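Small arm on the bench, notes on setup after the gripper swap. Short thread.

1/ Power off before touching the servo leads. Reseat each one at the board and tug gently. Ours had one half out — it read fine until the elbow moved.

2/ Zero the joints with the arm upright, then save. Glenys Bevan's script keeps the old offsets, so clear them first.

3/ Speed at 70 for the first runs. 100 makes the wrist overshoot.

4/ Test pieces are four cubes — red, yellow, green, blue — with the black box as the drop target.

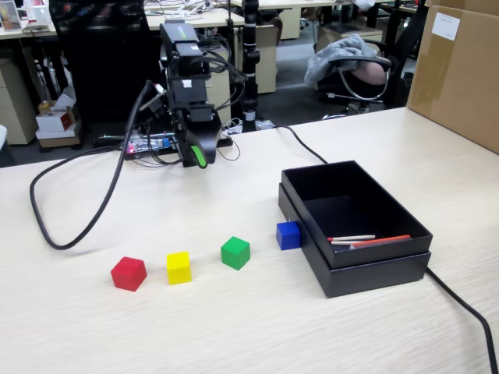

5/ Tie the cable bundle with slack at the joints, then check the zero again.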